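Search this site
Search

# Clemden firmware list

A plain table of which Clemden handsets have been offered the December system update, by model and region. Janaína Pacheco keeps the file. Last edited 27 November 2022.

## What is in it

There are 3,507 rows, one per model, region and carrier. Columns are model, build, region, carrier, status and note. Status is "listed", "rolling" or "done". The build column is copied as the phone shows it — spaces and all.

Grerkville and Fellville are the two regions with full coverage. Everything else is patchy, and almost 1,000 rows still have no carrier filled in.

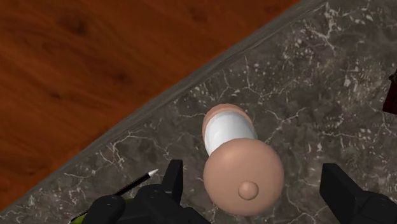
## Using the file

It is a UTF-8 CSV with a header row. Sort by build before comparing two copies. The Sales variants have their own model codes, so don't merge them with the retail ones.

Models older than 7 years were dropped.

## Corrections

Open an issue with the model code and the full build string. Changes go in every 10 days.

Comments

rkell: My Fellville unit says rolling but I have no update yet.

tomasz_b: Same, on carrier stock.

J. Pacheco: Send me the build strings and I'll check both rows.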